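4.2 Folding and stacking laundry

Of the chores in our study, folding gave the widest spread of results. The shop-floor tasks (loading a parts tray, closing a carton, placing a lid) use objects that keep their shape, and a grasp planned from one view usually still holds when the arm arrives. Cloth does not behave in this way. A sleeve moves when the body of the garment is lifted, and a fold made in the first step can open again in the third.

We recorded 311 folding attempts at two sites, a shared flat in Fomham and the Pridard test room, using garments supplied by the people who lived or worked there. No garment was bought for the study. Both sites used the same two-finger grippers, and the surface was whatever was at hand: a bed, a table or a sofa. The Skodik controller was trained on demonstrations given by hand and then run without help. An attempt was marked as complete if the garment ended as a single stack with no loose sleeve or leg, and could be carried to a shelf without opening.

The controller completed 78 of the 311 attempts. Towels and pillowcases made up most of these. Trousers came next, and long-sleeved tops were the weakest group. Most failures fell under one of two headings. In the first, the fingers closed on the top layer only, and the lower layers stayed behind when the arm moved. In the second, the fold was made correctly but was pulled out of line when the fingers let go. We had expected dark fabric to cause trouble for the vision system, and it did, mainly where black lay on black and the edge of a fold was hard to find.

Figure 3 gives a view of the work at the stage where the lower edge of a folded garment is held between the fingers. 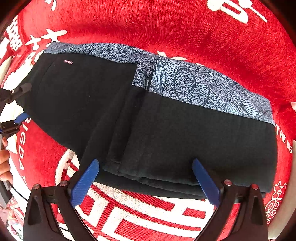 Can a machine be left to fold a household's washing without anyone watching? At present it cannot, although flat items such as towels are close to the point where a person would only need to check the finished pile.

Figure 3. Folded garment in black and blue-and-white patterned fabric, held at its lower edge by a two-finger gripper with blue pads, on a red printed surface.

We repeated 40 of the failed attempts with the fingers closing more slowly, and 11 of these were then completed. The slower setting added to the time taken for each garment, so it was not used in the trials reported in Section 4.3.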